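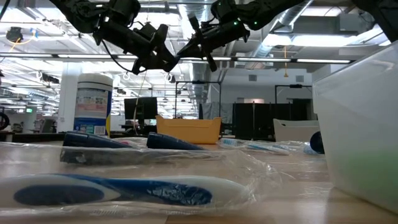 August, after supper

The county has put Nedville under what it calls a "level two precaution." I read the notice twice and still couldn't say what I'm forbidden to do. Masks are "strongly expected" in the library. Gatherings are "discouraged above a reasonable number." I would love to know who decides what is reasonable. Last time around it was 16 people indoors, and at least that was a number you could argue with.

The reason given is the summer virus, which people were calling a cold until two weeks ago. The sheet says 506 cases for the month. It doesn't say how many people got tested to find those, or whether the same person counts twice if they test on Monday's form and again at the clinic. I called the information line to ask. A polite young man read me the sheet I was holding. I asked if there was anybody there who had written the sheet. He said he'd pass that along.

Walked down to the pharmacy at ten. A sign on the door said no test kits, more expected. Satish Pai was behind the counter looking gray. He says the county promised 3000 kits for the town and he has seen two boxes. I asked where the rest went and he said Haveck, which is bigger and has the hospital. Maybe so. Euan Lennox's sister lives over there and she told him they can't get any either. So either they're in a warehouse or there never were that many, and I know which way I'd bet.

Bought cough drops, stamps and a bag of the hard pears.

Fathima Munshi stopped me outside the post office. She has had it and is over it, five days start to finish, and she was cross about losing her shifts. No sick pay for the first three days, same as ever. She said they told the whole floor to stay home if they felt unwell and then wrote up two people for doing it. I don't doubt a word of that. You can print all the notices you like, but people with rent due will go in with a fever and keep quiet about it.

The meeting was at six in the school gym. Windows open, chairs pulled far apart, the big fan going so loud that the back rows kept shouting "what?" Saranya Varghese spoke for the health department. I'll be fair to her. She didn't talk down to us, and when she didn't know a thing she said so, twice. She wants the school start pushed back a week. I asked what would be different after a week. She said they'd have the numbers from the sewage testing by then. I asked if those numbers could make them decide to open on time after all, or if they only ever count in the one direction. She gave me a look and said it was a good question, and then somebody asked about the pool.

The pool is closed, by the way. The bowling alley is open. Make of that what you can.

Then Vilgot Kvam got up to sell us on Skollero. It's a thing for your phone that tells you if there's "raised activity" on your street. He says 578 households have signed up already. I'd like to see that list. I don't know one person who has it, and I know most of the people here who would sign up for anything. He wouldn't say who pays for it. He said it was free, and I said that wasn't what I asked. Old Mrs. Rodrigues, two chairs down, laughed out loud, and that did me more good than the cough drops.

I should put down that I'm not one of those who thinks it's all made up. I remember the first time too well. I remember standing in the yard talking to Dad through the window at the home, and him thinking I was there to fix the screen. I got every shot they offered and I'll get this one if there is one. But I remember the other part too, how they were certain in March and certain of something else in May, and never once went back and said, we had that wrong. A person could forgive wrong. It's harder to trust somebody who keeps quietly changing the sign.

Euan walked me home as far as the bridge. He thinks it will fizzle by the time the leaves turn and that we'll all have been shouted at for nothing. I told him he said that before. He said even a stopped clock, and I said yes, Euan, twice a day – and he went off up the hill.

Throat is a little scratchy tonight. Could be the gym dust, or all the talking. I have one test left in the bathroom cabinet and the date on the box has gone by. The county says the old ones are still good. Well, they would, having none to hand out. I'll use it in the morning anyway and stay in until I've seen what it says.

Called off cards with the Rodrigues house, just in case. She said she would leave soup on the step. Need to return her blue pot, it's been here since June.

Ten past eleven. Still too hot to sleep.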